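Plosier Home Notes
Workshop and Kitchen — Surfaces

Cleaning and keeping up pale matte surfaces

Pale matte paint and pale matte worktops look good for years if they are cleaned gently. Most of the damage we see comes from scrubbing. A matte finish has tiny high and low spots, and hard rubbing flattens the high ones. The rubbed patch turns shiny and stays that way.

Dust first

Go over the surface with a dry microfiber cloth before any water touches it. Grit dragged around under a damp cloth leaves fine scratches. On walls, start at the top. On a table or bench, work from the back toward yourself and shake the cloth out often.

Washing

Use a bowl of lukewarm water with a few drops of dish soap. Wring the cloth until it no longer drips. Wipe in long, light strokes, then go over the same area with a second cloth and plain water. Dry with a soft towel. Soap left behind dries to a gray film that collects dirt.

Give fresh paint 20 days before the first wash, longer in a cold garage or basement.

Spots and marks

Pencil: a clean white eraser, used lightly.

Grease: dab on a paste of baking soda and water, leave it for 3 minutes, and lift it off with a damp cloth. Don't rub it in.

Coffee and tea: dish soap and warm water, repeated. Bleach can yellow some finishes, so try it somewhere hidden or leave it alone.

Black scuffs from tools or shoe soles: a damp melamine sponge with almost no pressure. Stop as soon as the mark is gone. These sponges are a mild abrasive and will polish a matte surface if you keep going.

Wax: let it harden, lift it with a plastic scraper held nearly flat, and blot what is left with a warm cloth.

Checking your work

Look at the surface in daylight, once from the front and once from the side. A lamp held low and to one side also works, and it picks up streaks that a ceiling light hides. Move the lamp before you decide something is a stain.

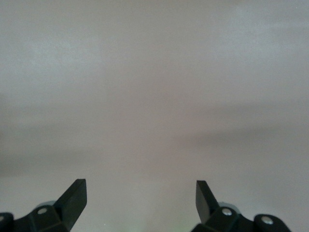

Shadows cause more needless scrubbing than dirt does, especially on light colors. A stain stays where it is when the light moves, and a shadow shifts or fades. A hazy darker band across a pale surface, with lighter areas on both sides of it and no hard edge, is worth testing with the lamp before you reach for the soap. Pale gray and off-white can also lean pink or blue from one area to the next, so compare colors in daylight if you plan to touch up.

Touching up

Stir the leftover paint well and put on a thin coat with a small foam roller. A brush leaves lines that show on matte. Feather the edges outward and let it dry overnight before judging the match — wet paint is rarely the color it will end up. If the patch still shows the next morning, repaint the whole panel or the wall from corner to corner.

Label the can with the room and the month, and store it somewhere that doesn't freeze.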